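3.2 Layout of the work surface

The recording rules adopted at the Gronasov site cover the table first and the operator second. Only the objects named in the task sheet may lie within reach of the grippers, and any lid or cover that has been taken off stays on the table, top facing up, beside the item it belongs to. Pads showing wear may be used as long as both fingers still open fully – Bogale's checklist sets this out in 15 points.
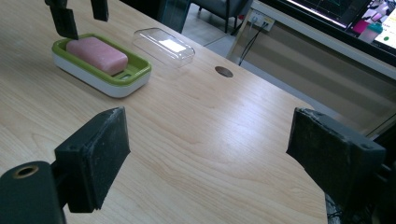 3.3 Start and end states

Each task sheet defines a start state and an end state in words that two reviewers can apply separately. For the soap task, the terms are "bar in dish" and "bar on table" (Figure 2). A bar touching both the dish and the table meets neither definition, and the recording is set aside for review by Abdella.

Figure 2. Soap dish with its green tray clear, and the clear lid beside it.

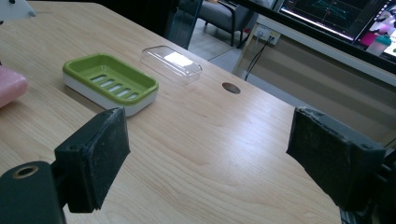

Under the Mekonnen protocol, reviewers worked through 62 recordings in sets of 40 or fewer and were not told who had operated the grippers. Disagreements were settled against the written definition – never by a majority view – and the wording was revised where the same dispute arose twice. Revised sheets took effect from the next session.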